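Fixing Computers on Flolano Street: A Repair Shop Owner on 19 Years in the Same Room

September 23, 2025

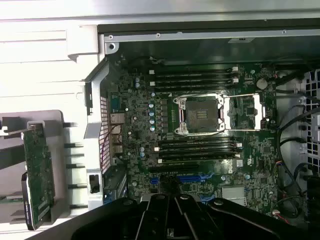

An open workstation with its processor socket and memory slots empty.

The owner of Groen Computer Repair opened the shop with a folding table and a used soldering iron. Rent was low because the roof leaked. The roof has been replaced twice, and the shop is still there.

"I thought I'd do it for a summer," she says. "I had a degree in accounting and I didn't want to use it."

Most of her early work was home desktops with viruses. Those jobs are mostly gone. People bring in laptops now, and small offices bring in workstations they can't afford to replace. One architecture firm has sent her the same 13 machines since before the move to its new building.

She charges $80 to look at a computer, and takes that off the bill if the customer goes ahead with the repair. She used to look for free. "I was spending whole afternoons on machines that people never picked up," she says. "I still have a shelf of them."

Asked what goes wrong most often, she says power supplies, then drives, then spilled drinks. Bent socket pins come up a few times a year, usually after somebody has tried an upgrade at home. She will try to straighten them under a magnifier but makes no promises. "If it's one pin on the edge, maybe. If it's a whole row, I'll tell you to buy a board."

Parts are harder to find than they were. She buys from two recyclers and a wholesaler in Flarkis, an hour north, and drives up herself to go through the bins. Shipping has cost her too many cracked boards.

Her oldest regular customer is 73 and still writes his letters on a desktop she built for him the year she opened. She has offered to move his files to something newer. "He says he knows where everything is on that one."

She would like to hire someone for Saturdays. The last person left for a job at Skullis, which paid better and had a parking lot. The shop is closed Sundays and Mondays.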